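Skemier opens its robot starter kit to small shops

Small workshops that have been eyeing a robot arm but dreading the setup have something new to try. Skemier began taking orders this week for Moma, a benchtop kit that pairs a white robotic arm with a gripper and a set of ready-made pick-and-place routines.

The kit grew out of a pilot at Plevico, a parts finisher that put 9 of the cells to work on its day shift. Tarek Filali, who runs the bench area there, said he went in expecting weeks of fiddling. "We had the first one moving blocks before lunch," he said. "By Sunday my daughter was teaching it new positions, and she's 14!"
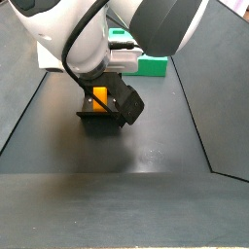
Teaching is the part that really shines. You guide the arm to a spot by hand, press a button, guide it to the next one, and the software fills in the path between them. Moma stores up to 175 positions, plenty for the sort of sorting and loading jobs a small shop tends to hand over first. The routines can be copied from one cell to another on a memory stick, so a second bench doesn't mean starting over.

It does have a few rough spots. The manual is thin on gripper settings, and Filali's crew had to work out the closing force for softer parts by trial and error. Skemier says a longer guide is on the way in December, along with support for Ravn, the scheduling software many smaller shops already use.

Every kit comes with 18 months of phone support – with a person on the other end, which Filali says his crew used a lot in the first few days and hardly at all after that. Plevico has already asked for two more cells for its packing room.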